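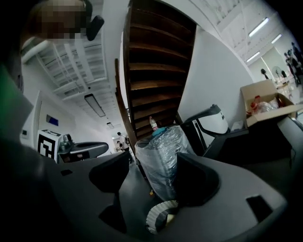
A plastic-wrapped bundle at the foot of a staircase. In Duvport, going up is now extra.

Duvport households ordering a sofa, wardrobe or mattress will have to pay more if they would like it taken to the room it was bought for, under new delivery terms that came into force this week.

5 March 2025

Histanex, which carries large items for most of the furniture sellers in the town, has redrawn its standard service so that it ends at what the company calls "the first practical resting point inside the property". In a bungalow this could be almost anywhere. In the tall, thin houses that climb the hill behind Duvport harbour, it is the bottom of the stairs.

Getting past that point will cost £8 for the first flight and £6 for each one after it. Customers must choose the extra service when they place the order. Asking the crew nicely on the day will no longer count as a booking, and crews have been told to decline tea if it appears to be leading up to something.

The company says the change is about fairness. People on the ground floor, it argues, have been paying for other people's stairs for years without knowing it. A spokesman said the old price had been worked out when "a large item was a different sort of item", and that modern sofas were deeper and beds heavier than the vans and backs of the region had been built for.

The standard price has not gone down. Asked about this, the spokesman said it had been "held".

Sakia, the largest furniture shop in the town, was the first to pass the new terms on to customers and has so far had the first of the complaints. The shop's leaflet explaining the charges runs to two pages, one of which is a definition of a stair. A single step up to a front door is not a flight. Three steps in a hallway are not a flight either, unless they turn a corner, in which case they may be. A spiral staircase is listed under "please call us".

Customers are also asked to measure their stairs before ordering, at the narrowest point and with any handrail included, and to take note of the ceiling. It is the ceiling that causes most of the trouble, according to the shop. Buyers remember that a staircase has a width, but a wardrobe going round a bend also needs somewhere to put its head.

The harbour streets residents' association, which last met in such numbers over seagulls, held a well-attended meeting on the subject in the church hall. More than 24 households said they were either waiting for a delivery or living alongside one that had got as far as the hall. One resident reported going sideways past a new bed for most of a week. Another said she had grown used to a chest of drawers at the foot of the stairs, had put a lamp on it, and was thinking of leaving it where it was.

There was some sympathy for the crews. Several older residents pointed out that the houses were put up for people who owned a table, a few chairs and a bed that came apart, and that no one at the time had pictured a corner unit with a place for drinks. One speaker recalled a piano being brought in through an upstairs window by rope in his grandfather's day, and was asked by the chair whether it could be got out again the same way. It could not, and is still there.

The meeting agreed to write to Histanex asking for the charge on the first flight to be dropped. A second proposal, that the association should buy its own stair-climbing trolley and lend it out, was put off until somebody could say where it would be kept. The only space offered was on a second floor.

Help of a kind has come from Rowlands, the removals firm on the quay, which has begun offering a short visit to homes where a delivery has come to rest. Its crew of two will take an item from the hall to any floor for a flat fee, unwrap it on request and carry the packaging away. The firm would not say how many bookings it had taken, but it did confirm that the telephone had been moved nearer to the door.

Rowlands also had advice for anyone planning to manage without it. Take the legs off first. Open every door on the route and take down pictures from the stair wall. Leave the plastic on if it is clean and tight, as it keeps paint off the fabric and fabric off the paint, but cut away anything trailing where a foot might find it. The person at the bottom is the one taking the weight and should be allowed to give the orders. Married couples, the firm added, may prefer to ask a neighbour.

Histanex said it would look at the new terms again in May, once it had a full picture of how customers were using them. Orders placed before the change will be honoured at the old rate and carried to the room requested, although the company warned that demand for these slots was high and the wait could be longer than usual.

The residents' association will discuss the reply, if there is one, at its next meeting. The hall has a ramp.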